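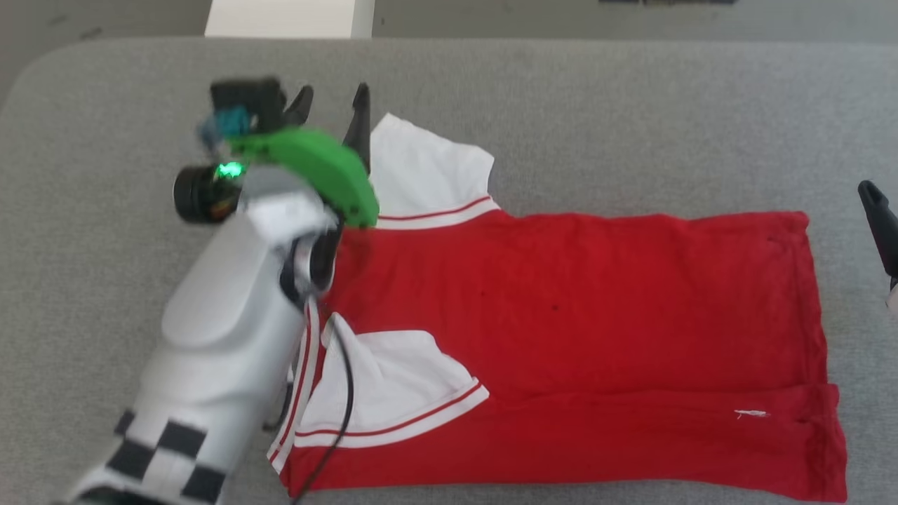

A red and white garment laid flat on a light gray padded tabletop.

Grarnska (drink)

Grarnska is a sour cocktail made with rye vodka, caraway syrup, lemon juice and a spoonful of cherry brine. I've been keeping this entry for a few years now, and I still get letters about the brine, so let me say up front that it belongs in there!

Origin

The drink comes from the bar Plorkine, where Kacper Piątek put it on the menu one July as a summer special. He told me he'd wanted something that tasted like rye bread with jam on it (I laughed, then I tried one, then I ordered another). His first version had egg white. Yupin Phetsri, who ran the bar with him, took it out because she thought it muffled the caraway, and I'm with her all the way on that.

Preparation

The Plorkine recipe is shaken hard with ice for 17 seconds and strained into a small chilled coupe. The syrup has to steep overnight – I've tried rushing it on the stove and got something close to cough medicine. No garnish in the original, though plenty of bartenders now drop in a cherry, and I can't say I mind.

Variations

The Mundex swaps the vodka for aquavit and skips the syrup, so it's a much drier drink and a bit of a shock if you're expecting the first one. The Ghasemi is the long version, topped with soda and served over crushed ice with a strip of lemon peel. I like it best on a porch. There's also a hot Grarnska, which I've had once and would happily leave to other people.

Name

Piątek says he made the word up while writing the chalkboard. Phetsri remembers it as a misspelling that stuck. I've asked both of them more than once and the stories have only drifted further apart, so I list the two side by side.

Availability

Plorkine sold 2,000 of them in its first year and took the drink off the printed menu on Feb 8, 2022. You can still ask for one at the bar, and it costs 10 dollars.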